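Tavo Blocks: simulated sorting episodes with wrist and front views

Maintained by Nanna Ladefoged and Ingvar Riis

What is in this release

Tavo Blocks is a set of simulated tabletop episodes for training and testing policies that move small cubes around larger objects. Each episode has one arm, a tiled platform, two large fixtures and a handful of small cubes. We made it to study one question: does a policy that sees both a wrist view and a front view recover better from a bad start than a policy that sees only one of them?

The release holds the episodes, the goal files, the loader and the evaluation script. Trained weights are kept in the Wotmont repository and are not covered by this file.

Why two views

Our earlier set, Hviid, had the front view only. Policies trained on it did fine as long as the fingers stayed in plain sight. Once the hand moved in behind a tall fixture, they tended to close too early or stop short. A wrist view fixes part of that and brings its own trouble. Close to a large object, most of the picture is one flat color, and the policy loses track of where it is on the platform.

We wanted both kinds of failure in one set, so the starts are chosen to make them happen often. A start can place a cube on top of a fixture, close beside one, or out in the open. Cubes placed on a fixture may be tilted or hang over the side. We keep these starts as long as the physics settles before the first step. 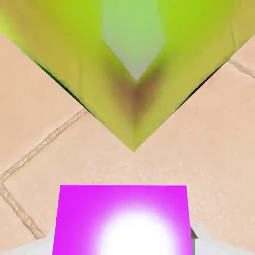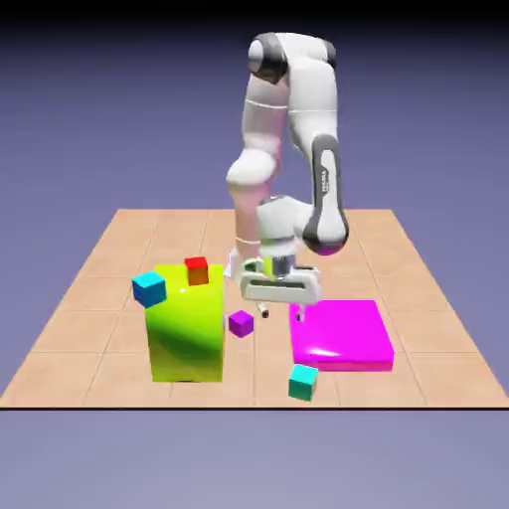 Views from one episode, wrist first, then front.

Both views are stored at the same resolution and share the same step index. The loader returns them as a pair by default. If you ask for only one, it does not read the other from disk, so single-view training is a good deal faster.

Episode layout

Every episode is a folder. Inside it you will find:

wrist: frames from the hand, one per step
front: frames from the fixed view, one per step
state: joint positions, finger opening and object poses
action: the command sent at each step
goal: the target for each cube, as text and as a pose
meta: the random seed, fixture sizes and colors, and the start type

Object poses are given in the platform frame, with the origin at the center of the tiles. Finger opening is given as a fraction, zero for closed and one for fully open. Rotations are quaternions with the scalar last. Hviid had the scalar first, so check this if you are mixing the two sets.

How the episodes were made

A scripted planner produced all of the actions. It knows the exact pose of every object and does not use the pictures. It picks a cube, plans a grasp from above, lifts, moves and releases. If a grasp slips, the planner backs off and tries again, up to 6 times, and then the episode is closed and marked as failed. Failed episodes are included. You can drop them with the flag keep_failed set to false.

We added small random errors to the planner's target poses in half of the episodes. Without them the policy only ever sees clean approaches and has nothing to copy when it drifts. The amount of error is written to meta.

Lighting comes from above and the materials are fairly glossy. Highlights on the tops of objects can wash out a good part of a face, mostly in the wrist view. We left this in. Ingvar tried a matte version, and policies trained on it did worse on the glossy test scenes, but glossy training carried over to matte scenes without much loss.

Method used for the baseline

The baseline takes the current pair of frames plus the finger opening and predicts the next 12 actions. It runs the first 8 and then looks again. Each view has its own encoder, and the two outputs are joined before the action head. During training we blank one view at random so that the policy cannot lean on the same one all the time. Joint positions are left out of the input on purpose. With them included, the policy learned to follow the average path and paid little attention to where the cubes were.

What we found

On open-floor starts the two-view policy and the front-only policy were close enough that we would not claim a difference. On starts where a cube sits beside the tall fixture, two views were clearly better. The wrist-only policy was the weakest overall. It was good at the last part of a grasp and poor at getting there.

The result we did not expect was about tilted cubes. All policies had trouble with them, and adding the wrist view did not help. Nanna went through the failures by hand and found that most came from the fingers touching the cube on the way down and pushing it off. The planner seldom does this, so the training episodes contain few examples of recovering from it. We think this is a gap in the data and would like to fill it in the next release.

Blanking views during training mattered more than we thought it would. Without it, the two-view policy acted almost the same as the front-only one.

Running the evaluation

Install the Vincombe simulator first, then the requirements file in this folder. Run evaluate with the path to your policy and the name of the split. Results are written per start type as well as overall. Please report the per-start numbers. The overall score depends heavily on how many easy starts are in the mix.

Use at least 2 seeds. The spread between seeds on the tilted starts is wide, and a single run can look much better or worse than it should.

Known problems

Fixture colors and cube colors are drawn from the same list, so a fixture and a cube can come out close in color. The goal text names cubes by color and size word, for example "small purple cube", which is usually enough.

In a few episodes the goal text and the goal pose disagree after a failed release. These are listed in skip.txt, and the loader leaves them out by default.

The simulator's contact model is stiff. Cubes that land on an edge may bounce higher than real ones would. We have not tested any of these policies on a real arm and make no claim about how they would do.

Changes since the May version

Rotation order changed to scalar last
Added start type to meta
Removed duplicate seeds from the test split
Front view no longer drops the final frame

Questions about the data go to Nanna. Questions about the loader or the simulator setup go to Ingvar. Please include the episode seed when you report a bad frame.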